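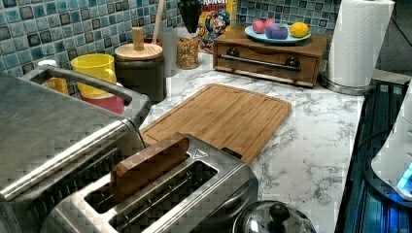 Second readings and the casting vote

Jul 4, 2021

The council's vote on the Luren Road scheme was reported as a win for the leadership. I have read the minutes and the standing orders side by side, and I think the result is weaker than it looks.

The motion had two parts. The first adopted the scheme in principle. The second handed the detail (kerb lines, loading bays, the bus gate at Bosman Street) to the cabinet member, with no further vote in full council. Part one passed comfortably. Part two was tied, and the chair used a casting vote to carry it.

Standing orders allow a casting vote on any tied question. They also say that where a motion delegates a power normally held by full council, the delegation lapses after 90 days unless it is confirmed at an ordinary meeting. Confirmation needs a simple majority of members present, and the wording is "members voting in favour". A casting vote is dealt with under a different heading and is not mentioned there. Whether it can be used to confirm is therefore open, and I can find no earlier ruling on it.

The timing matters. There is no ordinary meeting in August, and the September one falls inside the period. By October the delegation will have gone unless it has been confirmed. If the numbers stay as they are, the leadership needs one more vote in September, or a ruling from the monitoring officer that the chair may break the tie a second time.

Fabian Wyss, who sits for Romar ward, abstained on part two. He had asked for the consultation responses to be published in full before the detail was settled. The report gives a total of 788 responses but breaks down only the closed questions. The free-text answers are summarised in a single paragraph, and the method used to sort them is not given. His amendment would have added 7 days to the timetable. It was ruled out of order for late notice, which is correct on the rules as written.

The Husanov estate is treated oddly in the papers. It appears on the scheme map, but the traffic counts stop at its northern entrance. Displaced traffic is modelled as far as that entrance and no further. I have asked for the underlying files and will post them if they arrive.

A correction to my last post: I said that the scrutiny panel could call in part one. It can't. Decisions of full council are exempt from call-in, and only what the cabinet member decides under part two can be sent to the panel. The notice period for that runs from publication of the decision, so anyone planning to object should watch the decisions register as well as the agenda page.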